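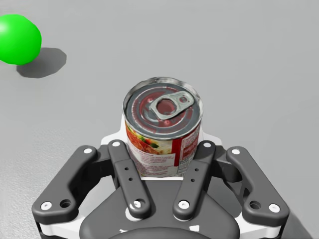

**July, film group notebook. Entry opened 9:40, Sunday.**

Release tracking for *Nutsugah*. Vidusico issued a second notice this morning that replaces the one filed on Sunday last. The film keeps its place in the fall schedule, but the director's credit is now listed as open. The earlier notice named Aigars Siliņa as director. The new text credits him with the second draft of the script only.

Action taken:

- Siliņa moved from "director" to "writer" in the credits table.
- Director field set to "not announced." Please do not fill it from fan pages.
- Old notice kept in the folder, marked *withdrawn*.

Correction run on the credits table began at 10:15. Of the 3000 records, 1646 carry a source line that can be checked against a studio notice. A further 127 rest on trade reports alone and have been set aside for Esi Wumbei, who will review them by hand. The rest were checked last month and were left as they stood.

Five records failed to load. All five belong to the *Boltunstead* series, where the sequel and the television version share one title. The script reads them as a single work and stops. I added the release type to the key and ran them again; four loaded. The fifth has no release type in any source we hold, and I have written to Cokodus, the distributor, to ask.

Wumbei notes that the casting line for *Nutsugah* also changed between the two notices — the lead is now "in talks," where the first said "signed." I had missed this. The entry has been amended and her initials added.

Open items:

1. Reply from Cokodus on the fifth record.
2. Decide whether "in talks" should appear on the public page at all. Wumbei is against it; I have no firm view.
3. Run the backup again, as the 11:30 copy was made before the casting change.

Entry closed 12:20.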